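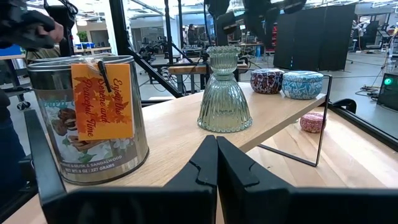 Nikola Hoxha pedira uma única coisa ao vendedor da Flandau: que não lhe falasse do futuro. O homem falou meia hora. O Uteo arrumava prateleiras, dizia, aprendia sozinho, pagava-se em 23 meses. Ela olhava para a vela na lata prateada, com a etiqueta cor de laranja pendurada do rebordo, que mandava gozar o tempo sereno e pacífico. Em inglês, ainda por cima.

— E se lhe trocar o copo de vidro por outro?

— Recalibra-se.

— Quem recalibra?

— Está no plano de assistência. Mais de 756 euros por ano, conforme o pacote.

Na loja da Matić, o Niko arrumava tudo numa manhã e ainda varria. Nikola fechou o catálogo e perguntou se podia levar uma das latas floridas.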